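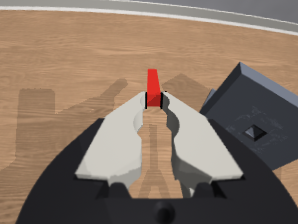

Wrist camera view, red block held at the fingertip pads. Cell model: Sidgate.

Pre-run inspection, gripper comparison, simulated cell
Checked by: Regula Hauser
Second check: Čestmír Sýkora
Gripper under test: two-finger, Ulunis pads

1. Finger meshes load without gaps. PASS
2. Pads meet the block on opposite sides. PASS
3. Grip force limit set to 40 N. PASS
Comment: the Baumgartner profile still defaults to a higher value. Reset before each swap. RH
4. Wrist view shows both fingertips. PASS
5. No contact warnings at close. FAIL
Comment: 9 warnings in log 831, all from the right pad. Collision margin to be halved and the item repeated. ČS

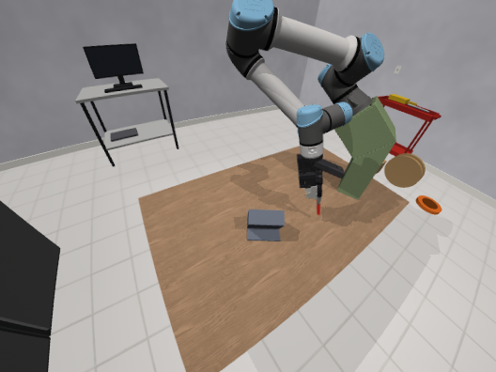

6. Arm clear of pedestal and table through the full approach path. PASS
Comment: checked at slow speed only. Full speed to follow once item 5 is closed.
7. Joint limits match the controller file. PASS
8. Emergency stop halts all joints within 2 time steps. PASS
9. Room view and wrist view share one clock. OPEN
Comment: offset not yet measured. Liesl Gasser has the script.

Status: hold. Items 5 and 9 outstanding.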